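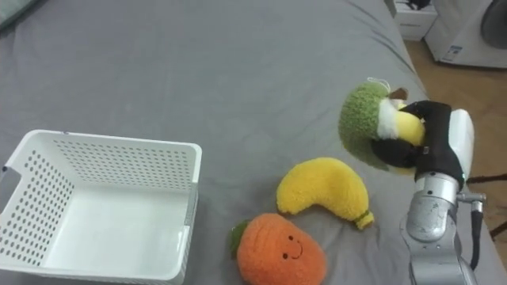

Urkgate toy library to reopen in August with soft toys sorted by basket

The toy library in Urkgate will open its doors again in August, after a closure in which all the shelves were taken down and the whole stock was gone through piece by piece. Families who borrow soft toys will find the biggest change. The plush collection is now kept in white plastic baskets with holes in the sides, and each basket is lent out as one set.

Until now the soft toys were kept together in two deep chests at the back of the room. Children liked to dig in them, but parents complained that it was difficult to find anything twice. A toy that was returned in the morning could be at the bottom of the chest by noon, and some of the smaller ones were not borrowed for years.

The library has nearly 3000 items in its catalog, including puzzles, board games, wooden trains and dress-up clothes. Of these, 200 are plush toys. They have been divided by theme into 30 sets, and the themes were chosen after looking at what children usually take home together. There is a farm set, a sea set, a set of forest animals and a set for bedtime. The fruit and vegetable toys, with their banana and the small smiling faces, make up a set for playing shop or kitchen. It was the first one to be finished, and it has already been reserved for the opening week.

Every toy was checked on a sheet spread over the sorting table before it went into its basket. Seams were pulled gently by hand, and eyes and noses were tested in the same way. Toys with embroidered faces were preferred for the sets meant for the youngest children, as there are no small parts that can come off. Toys with hard plastic eyes stay in the collection, but they are lent only to families with children over three years old.

The library says that plush toys with an open seam were put aside for repair and will come back to the shelves later in the year. A few were too worn and will not return. Parents who remember a special toy can ask at the desk if it is still in the catalog.

The cleaning has changed too. In the past the soft toys were washed twice a year, all at the same time, and the chests then stood empty for more than a week. From August each set will be washed when it comes back from a family. It will rest for two days before the next loan, so a basket returned late can mean a short wait for the next family. The library asks borrowers not to wash the toys at home, even when there is a stain – some of the older ones have a filling that becomes lumpy in a household dryer.

The loan period for plush sets is 15 days and can be extended once, if the set is not reserved. Other toys keep the old loan period of four weeks. Each basket has a card with the list of its contents, and parents are asked to check the list at home before they bring the set back. If one toy is missing, the set can still be returned, and the family has until the end of the month to look under the sofa.

There is no change in the membership fee. Families from Budov and Montes can borrow under the same conditions as families from Urkgate, as before. Residents of Staveck, who had to pay a small extra amount for each loan, will now be treated in the same way as the others. The extra payment was introduced when Staveck had its own toy library, and that one closed its doors long ago.

Some habits of the old room will stay. The carpet corner by the window is still there, and children may play with any toy from the open shelves while their parents choose. The plush baskets stand on the two lowest shelves, so that small children can look into them without help. They may take the toys out, but the library asks that everything goes back in the same basket before the family moves on to another one.

Reservations for the first week are possible by telephone or at the desk of the public library next door, where toys borrowed before the closure can also be returned. There is no late fee for these toys until the reopening. After that the usual rules apply again.

On opening day the toy library will be open from 10 in the morning until 5 in the afternoon. The regular hours will be posted on the door and on the notice board in the entrance hall.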